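Filed under: Project Updates / Equipment & Capital

Progress report to the Trusden fund, November

Spending first, as I gather that's the page that gets read. We have $2,328 left in the equipment line. The second gripper came in under the Soliman quote, and freight then ate the difference and had a bit of dessert.

The replacement finger sets are still on order from Flasik. Lead time was 3 weeks in the proposal and is now 6. Mahmoud Berrada has rung them so often that they recognise his voice, and so far it hasn't moved us up the queue.

We'd planned to buy a proper cable management system this quarter. I've pushed it to next year and put the money toward a spare wrist camera, a part we can't work without. The cords can go on hanging from the ceiling until then.

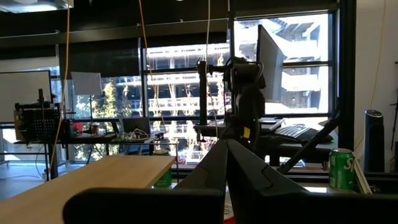

On staffing, Mahmoud has taken over the purchasing spreadsheet, which now has 26 tabs and a colour code only he understands. I've asked for a legend.

Two decisions needed from you before the Fumel order goes in: whether the extended warranty counts as equipment or services, and whether we may carry the leftover balance forward. Last year's answer to both was "probably", and our finance office would like something firmer.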